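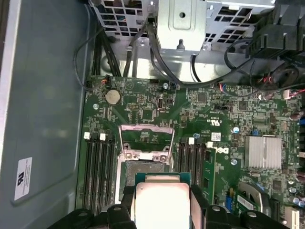
How does a robot put a computer together? In the robot club of our school in Rarkcombe we try to find out. Our robot is called Skokico, and it has one arm. At the end of the arm there is a gripper, and the gripper is the robot's hand. It has only two fingers, both black, with dark pads on the inside. You have five fingers and you can feel with all of them, so for you it is easy to pick up a coin. For Skokico it is hard work. The flat piece between its fingers is the processor, the part of the computer that does the calculating. It has to go in the socket on the green board, and the metal plate over the socket must be lifted first.

What is a processor?

People like to say it is the brain of the computer. It is a little true. A brain can want something, and a processor can not want anything. It takes numbers, does one small step with them, and then the next small step, very fast. The long black slots on both sides of the socket are for memory. Memory is where the computer keeps the things it is using at the moment.

Why must the robot be so careful?

Inside the socket there are many thin pins. If a pin gets bent, the computer may not start any more. So the processor has to come down straight, and it must be turned the right way. Try it at home with a cracker and a small box. Hold the cracker with two spoons, one on each side, and lower it into the box. If you press too hard, you get crumbs. If you press too softly, it falls.

How does the robot learn it?

We write the way of the arm in small steps: go left, go down, stop, open the fingers. In July our list had 13 steps. Now it has 88, and most of the new ones are very small movements near the socket. Two children work together. One reads the step aloud and the other keeps a hand on the stop button.

Words to remember

Gripper: the hand of a robot.
Socket: the place where the processor sits.
Viltlow: the name of our club. Children from grade 5 can come.

Dec 7, 2018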